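Sasden Repair Fair, 26th November

Si-eun Hong talked me into the Sasden repair fair with the promise of soup. The hall was packed by ten, mostly with people holding toasters. I had brought a lamp that has flickered through two apartments and one marriage.

My ticket was number 48. They were serving number 2. I bought soup (lentil, fierce) and went for a wander.
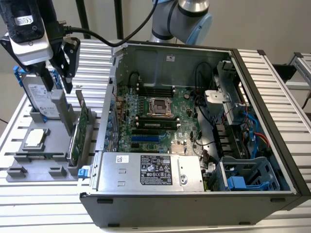

A desktop tower on its side with the cover off and the CPU socket empty.

Upstairs, Shirin Hashemi was teaching darning to a full room. I darned a sock to my sleeve. She was kind about it - kinder than the man next to me.

My lamp came up at three. It needed a new bulb. Parking at the Vanby end is free after noon, and the soup runs out by one.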